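Search this site Enter keywords Go

Print this page | E-mail this page

Questions I Get About the Fisdale Chess Club

5 minute read

I'm Andri Plattner and I run the Thursday night chess club in Fisdale. I answer most of the club e-mail on my lunch break, so a lot of you have gotten pretty short replies from me (sorry!). I've put the long versions on this page.

Do I have to be good?

Nope. If you know how the pieces move, you're fine, and if you don't, come at 6:30 and I'll sit down with you before the room fills up. I lost every single game I played my first winter and I still looked forward to going. We do have a few strong players, and they're happy to play a beginner as long as the beginner doesn't mind losing quickly and then hearing about it for a while.

What does it cost?

Your first two visits are free. After that it's $50 for the year, which goes to the room rent and the coffee. Kids under 12 don't pay but need a grown-up in the building. Cash or check, please. I tried one of those card readers and it beat me.

Where are you exactly?

Upstairs in the old Bachmann building, at 127 Mill Street. The front door sticks, so give it a good shove. Parking out back is free after 6, but please leave the spots by the bakery alone because they start loading early and they've been very nice to us so far.

Should I bring my own set?

You can, but we have plenty. Ours are plain tournament sets with roll-up boards. If you bring your own, put your initials under the pieces with a marker. I once went home with somebody's king in my coat pocket and carried it until October.

What set should I buy for home?

I get this one more than any other! For playing, go for weighted plastic pieces with a king a little under four inches tall and a vinyl board you can wipe off. That's it, that's the whole answer, and you'll spend less than you would on a pizza dinner for the family. Wood is lovely if you have the money. I have a Lovis set my wife gave me and I'm a bit silly about it, it lives on a shelf and only comes down for company.

Then there are the metallic ones. I have a soft spot for silver and gold pieces, they look great when they catch the light, but I'd think twice about playing fast games with them. In a time scramble you want to know at a glance which pieces are yours, and shine doesn't help with that. Lots of people mix colors at home anyway, a gold pawn here and a black one there, and for kitchen table chess it makes no difference at all.
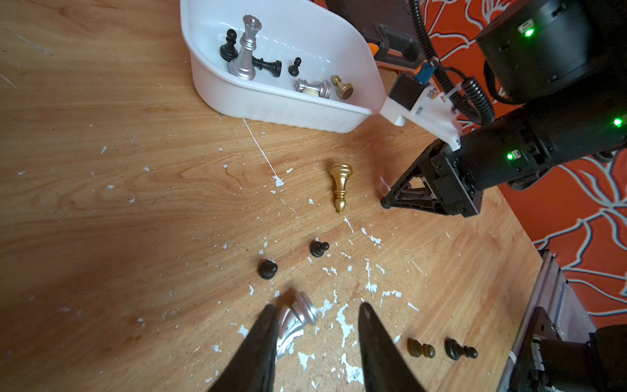

Do you use clocks?

Sometimes. Early in the evening it's mostly casual games with no clock, and after 8 the blitz people take over the back tables and it gets loud. If you've never used a clock, ask someone to show you. The big mistake is forgetting to press it, and I still do that when I'm excited about a move.

What's the Skellarel?

Our little spring tournament, named after the street where the club first met. It's open to members and their guests, everybody plays all the rounds, and the winner keeps the ugly trophy for a year. You can't refuse the trophy. People have tried.

Can I take back a move?

In a friendly game, ask. Most of us will say yes once. In a tournament game, no, and if you touch a piece you have to move it. If you just want to straighten one up, say "adjust" first, on your own turn.

Are you open in the summer?

We take up to two weeks off in July when the building gets too hot to think. I tape a note to the door and send an e-mail, so if you want on the list, write your address on the clipboard by the coffee. Print clearly, please, I can't read half of them.

Print this page | E-mail this page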